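Tinberg step stool, flat pack, white: is it worth 40 dollars?

Posted 2 February 2025

I went in wanting to dislike this one. The Tinberg stool has been turning up in every "small space living" list since before Christmas, usually with the same three sentences lifted off the box, and I've bought enough plastic furniture to know what those sentences are worth.

The pitch from Brurkitz, who sell it, is that the legs push into the seat with no tools, it holds an adult, and it comes apart again when you want to put it away. It costs 40 dollars plus delivery. My colour choice was white, or white.

Delivery first. The carton was far bigger than the stool needed, with a lot of air in it, and one corner had been crushed. Nothing inside was damaged. The instructions are one sheet with 2 drawings and no words, and the second drawing shows the leg going in at an angle I couldn't get any leg to go in at.

The claim on the box is "ready in 94 seconds". What an odd number. Did somebody stand there with a stopwatch, or did they think 90 sounded made up? I wasn't anywhere near it. The first 3 legs were easy enough, and the last one had me kneeling on the seat and saying things to it. Putting it together upside down on a table is the way to go, with a cloth under it if you care about scuffs.
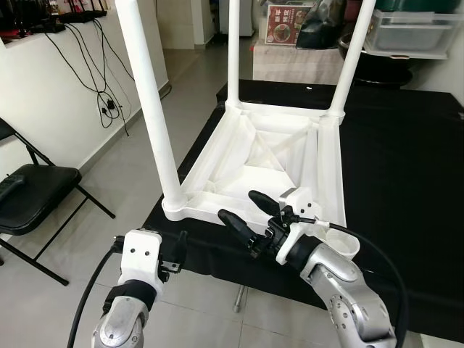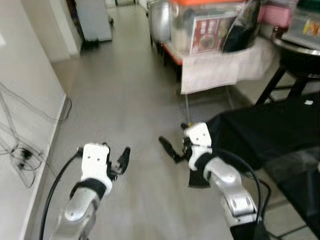

Once the legs are home they stay home, I'll give it that. I used the stool every day through January, mainly to reach the top cupboard in the kitchen and once to change the laundry light, and I never felt a leg shift. It does flex. Stand in the middle and you can feel the seat give a little, which the ribs underneath are presumably meant to prevent. I'm not a big person. If you are, I'd want to try one in a shop before trusting the weight rating, and good luck with that because Brurkitz don't seem to have any on display.

The feet are my main complaint. They're hard plastic with no rubber on them, so on tile the whole thing skates if you step up from the side. On carpet it's fine. For something sold as a step stool I think leaving off four bits of rubber is plain stingy, and I ended up buying stick-on pads from the hardware store, so add a few dollars to the price.

As for coming apart again, well, sort of. I got the legs out by twisting and swearing, and one had left a fine white dust in its socket. I wonder how many rounds of that it will take before the fit goes sloppy. My advice would be to build it once and find somewhere to keep it, and at that point you've bought an ordinary stool and the main selling point is gone.

I also have the older Justine, which is the same sort of height but comes in one piece. It's uglier and you can't store it flat, but it has proper feet and doesn't give at all when you stand on it. Aguirre make a folding one that people keep recommending to me. I haven't tried it, and the hinges look like a good way to lose a fingertip.

Who should buy the Tinberg? Renters who move a lot, maybe, or anyone who needs a spare seat for a kid's desk. It wipes clean easily and it weighs next to nothing. If you want something to climb on every day in a tiled kitchen, get the Justine while they still sell it.

I'm keeping mine, but it's been moved to the bathroom, where it holds towels.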